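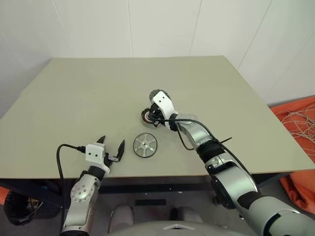
According to Desero, a written procedure is of little use unless it says when the robot must stop and wait for a person. Our team took that remark as the starting point for this report, submitted 16/05/2018 as part of the Stoltport automation course.

2. Rules for Two-Arm Handling of Motor Parts

The draft rules apply to work in which both arms share one table. They cover the stator, the rotor cover and any part placed between the grippers.

2.1 Only one arm may hold a given part, except during a planned handover.
2.2 Parts shall be kept within reach of both arms and clear of the table edge.
2.3 Cables shall be checked for slack before each session — a snagged cable is treated as a stop condition.
2.4 No person may reach over the table while the arms are powered.

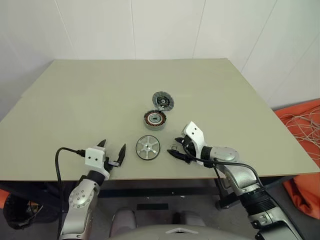

Figure 2. Motor parts on the table between the open grippers.

Rule 2.2 was revised in March. The earlier text set a fixed margin of 160 mm on all sides, and reviewers at Clovarent found this too strict for small tables. The margin is now set for each station and recorded in the station log.

Rule 2.4 remains unchanged. The team recommends that it be posted at every station before student use begins.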